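**Lead snagging** is a fault in robotic manipulation in which a gripper catches a flexible test lead while working on a neighboring control. It is usually reported on task boards, where sliders, push buttons, toggle switches, a rotary knob and plugged leads share one small housing. The arc of a lead stands higher than the plug it serves — a planner that models only the plug will treat the space above it as free.
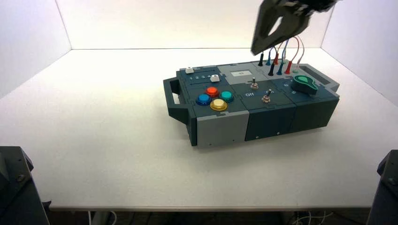
Vol. 22, No. 3

## Mechanism

A snag begins when a fingertip enters the loop of a wire during descent or sideways travel. The gripper then drags the lead, and the plug is pulled at an angle. On the Zuvden cell the controller stopped the arm only after the joint torque limit was passed, by which time the plug had left its socket. The fault was logged as a failed button press, and the log gave no sign of the lost lead.

## Slider and fingertip faults

A related fault occurs at the slider, where nearly closed fingers must straddle a small knob. An error in board pose puts one finger on top of the knob and loads the panel from above.
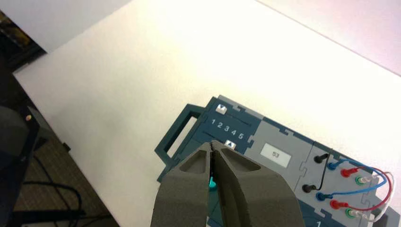

Sieglinde Wendt objected that the two faults should not share a name, as a finger resting on a slider can be found by force sensing alone and a snagged wire often cannot. The Fisbridge fault list keeps them apart.

## Detection

Berchtold controllers compare wrist force against a recorded baseline for each step. In a trial of 300 cycles, the method missed 3 snags, all during button presses, when contact force was expected anyway.

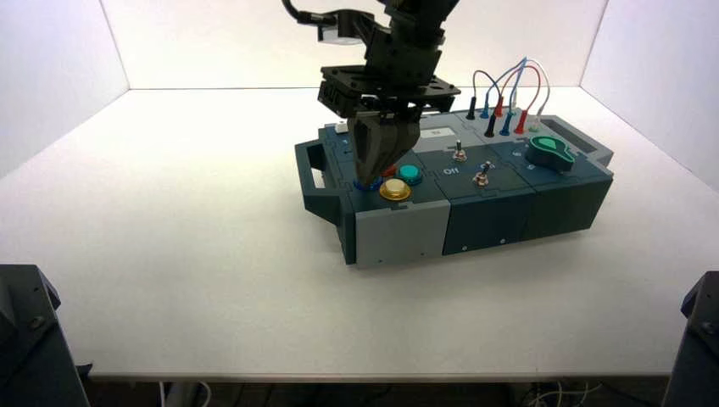 According to Leonie Lenz, a lower force limit would have caught those cases but would also have stopped many sound presses. She preferred a camera check of the plugs after every step.

## Prevention

Common measures are a higher travel path over the leads, shorter wires, and a retreat straight up before any sideways move. The Kemerico procedure also bars manual reseating of a plug until arm power is off.

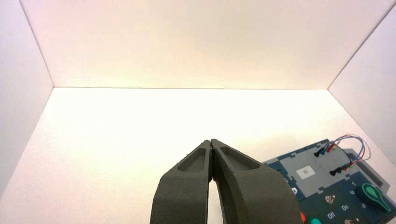
*Gripper fingers and task board in the work enclosure.*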